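Can a Robot Pack the School Bag Yet?
Olville Home Notes: Chores, by Renata Bielecka
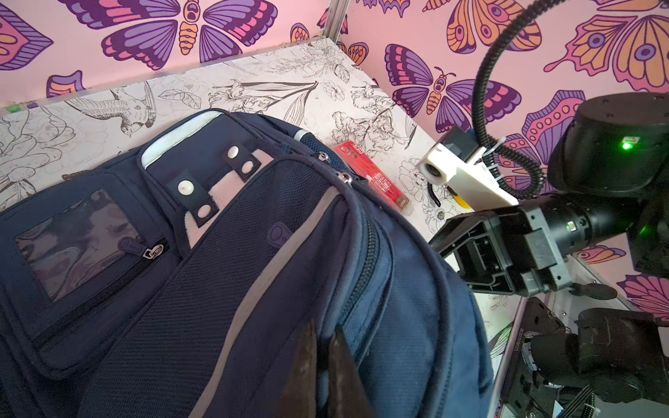 Two zipper pulls, four white snaps and a very patient backpack.

Every December a reader writes in to ask whether it's time to hand the chores over to a machine. My answer for the school bag is still no, though the no gets smaller each year.

Robots are pretty good with things that hold their shape. Blocks, cans, a box with square corners. A backpack slumps. Pull the zipper and the whole bag comes along for the ride, which any second grader fixes by pinning it down with an elbow. Arms with two grippers can hold with one and pull with the other, and on a good day they get the zipper around the curve before it snags on the lining. On a bad day you could have walked to school and back.

Snaps are worse. You have to line them up, press hard and feel the click. I timed myself on a bag at 18 seconds, everything closed, and I was holding coffee.

What helps the machine helps a tired parent too, so steal these:

Lay the bag flat on its back on a table before you open it. Hanging from a chair is for people with three hands.

Tie a loop of cord to each zipper pull. Big loops are easier for grippers, mittens and anyone over 60.

Rub a plain candle along a sticky zipper, run it back and forth 10 times, then wipe off the crumbs.

Put the heavy book in first, against the back panel. Lunch goes on top, unless you like flat sandwiches.

Clear out the bottom on Wednesday. By Friday it's archaeology.

Irena Bednarek of Hodholm wrote to say she'd pay $747 tomorrow for anything that would find the other glove. So would I, Irena. Until then I'm keeping the candle in the kitchen drawer.

We use cookies to improve your visit. By continuing to browse you accept our cookie policy. Accept | Settings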